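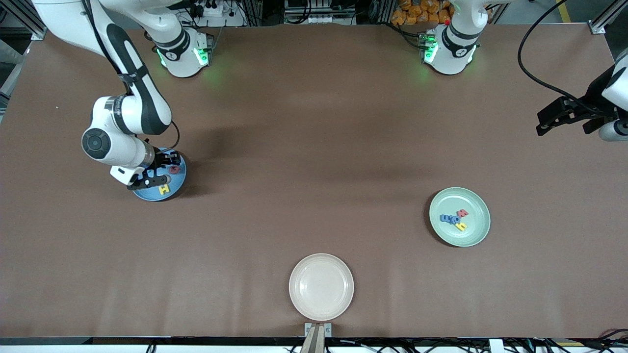
Posted by the data collection lead, Norkurum letter-sorting project
13 Jan 2023

Hello all, and thank you for being so patient with this ticket. To recap, the Livimix uploader rejected 31 of our 1,207 episodes with "label mismatch", and I promised I'd go through them by hand. Well, I have, with a large pot of tea! The joint logs are fine and the timestamps line up, so please don't re-record anything yet.

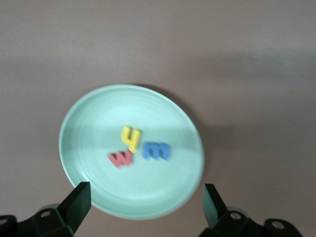

The trouble is in our label list, I'm fairly sure. We ask operators to type the letters on each plate at the end of an episode, and the checker compares that with what the wrist view gives it. With a grouping as tight as the yellow, red and blue pieces on the green plate, the yellow "y" can just as easily be read as a 4 - and the checker has no rule against digits. I've turned digits off in the Zustden config and started a rerun on a batch of 125.

So far 99 have passed and none have failed. I'll leave the ticket open until the rest are through, and then I'll resubmit the rejected ones myself.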